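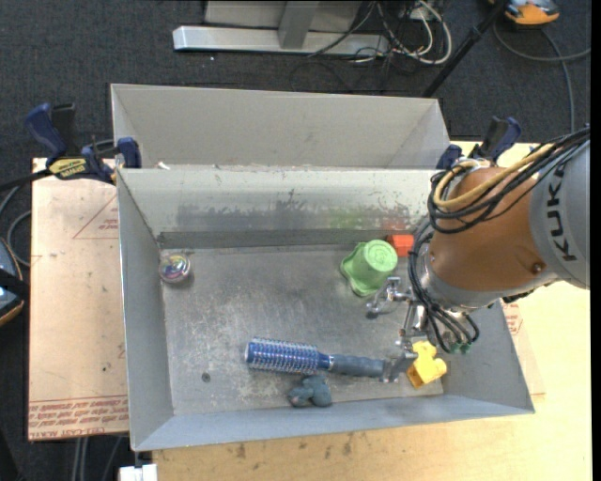
Ticket: subtitles out of sync / missing on Virnavo short film player
Status: open, waiting on reply
Opened: 2024-04-29
Category: playback, captions

Short film, "Sasside", Dutch dialog, English subs. Runs 24 min. Two brothers, one comes out, long bike ride, you know the kind. Lovely film. Can't follow a word of it without subs.

Problem: subs start fine, then drift. By the dinner talk they're 5 seconds late. After the ferry part they stop completly. Nothing till the credits.

Setup: Virnavo app on the TV, also the web player on a laptop. Same fault on both, so not the TV.

Tried so far:

Restarted app. No change.
Signed out, signed in. No change, and lost my watchlist for a bit. Came back.
Cleared cache. Drift still there.
Switched subs off and on mid film. They jump back in sync for a minute, then slide again.
Changed to the Dutch captions. Those are perfect all the way through, so it's the English file.
Other shorts in the same collection: "Bostumis" fine, "Gouveia" fine. Both subbed in English.

Reply from support: please update to the latest version and try again.

Update: did that. Same. Still drifts, still stops after the ferry.

Reply from support: can you give the exact time the subs stop?

Update: last line on screen is the mom saying "you could have told me in February". Pause there and the bar says 85% played. Remaining part has the whole talk on the dock between the brothers, so kind of the point of the film. Laptop the same, to the line.

Reply from support: passed to captions team. They think the file was made for an older festival cut with a different opening. Will ask the distributor for a new one.

Update: makes sense, the opening titles here are long. But then why do they start in sync? First few lines are fine. Maybe more than one thing was recut, worth checking.

Also, while you're in there: line 53 in the transcript panel has one brother called "she". Wrong, he's talking about his boyfriend. Changes the meaning quite a bit in a film like this. Pls fix at the same time.

Update: any news? Film leaves the collection soon and id like to see the end with words. Leaving ticket open.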